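Home | Programs | Pantry Storage | Donations | FAQ | Contact

Wunditdale Community Pantry: Frequently Asked Questions About Bins and Jars

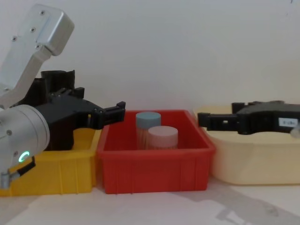
Two lidded jars in a red bin, with yellow and cream-colored bins on either side.

Shares: 90 | Comments: 3

What does each bin color mean?
Yellow bins are for sealed packets. Red bins are for jars with screw lids. Cream-colored bins hold items awaiting a shelf assignment.

May I bring food in my own jars?
Dry goods may be brought in household jars, provided that the lid closes fully and the contents are named on a label. Home-canned food cannot be accepted.

Do lid colors have a meaning?
No. Lids are matched to jars by size only. Please do not exchange lids between jars.

How should jars be placed in a bin?
Jars must stand upright. Taller jars belong toward the back. Stacking one jar on another is not permitted, including in the deeper Skosent bins.

How long may a jar remain in a cream-colored bin?
The limit is 6 days. Items are reviewed each Saturday.

Where may I purchase the same bins?
The pantry orders from Fustis. Households may request the current price list at the front desk.

How large is the collection?
The storage room has space for more than 580 jars. Large donations should be arranged in advance.

Comments (3)

pantryshelf: Is a jar with a clip lid all right for the red bins?

Wunditdale Pantry: Clip-lid jars should be handed in at the desk.

M. Nedeljković: We use the same colors at home now. The kids still put pasta in the wrong one.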